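Rules for counting success in sim manipulation tasks
Forum > Simulation and Benchmarks > Good practice

lrastogi
Posted Thursday, 9:40
Hello all. In our group we are writing a short internal standard for how to report results from simulated tasks. We had two people who ran the same faucet task in Zeneo and reported very different numbers. One counted an episode as success if the lever passed the target angle at any step. The other wanted the lever to be at the angle in the last step. Both are reasonable, but you can not put them in one table.

My draft has these rules:
1. Write the success condition as a formula, with the step at which it is checked.
2. Fix the seeds before training and publish the list.
3. Report at least 258 episodes per task.
4. Keep the start pose of the arm in the config file, never in the code.

For rule 4, I mean a state such as this one, where the gripper is not touching anything.

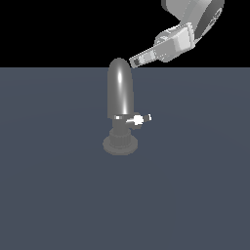 Faucet task, gripper near the top of the fixture, no contact.

If the start pose moves a few centimeters closer to the lever, the task becomes much easier, and the reader of the paper can not know it. Comments are welcome.

undale_m
Rules 1 and 4, yes. Rule 3, I don't agree. Why 258? With 16 seeds and a small number of episodes each you learn more than with one seed and 3000 episodes. The spread between seeds is the thing people hide.

Ah-rin Kong
I agree with undale_m about the seeds. At Cheon we ask for the result of every seed, also the bad ones. One policy had 93 percent on its best seed and we almost wrote only this in the report.

I would add a rule for contact. The gripper should not be allowed to push the body of the fixture through the base. Some physics settings permit it, and the policy will find it.

kettle_drum
Too many rules and people stop reading. Put the config in the repository and let them look.

lrastogi
@kettle_drum I understand, but the config of Erkeo has up to 3000 lines. A reader needs one page.

@Ah-rin Kong good point, I will add a limit for penetration depth as rule 5. About the episodes — I will change rule 3 to "per seed results, number of episodes stated". Is this better?

undale_m
Better. I would still write a minimum number of seeds.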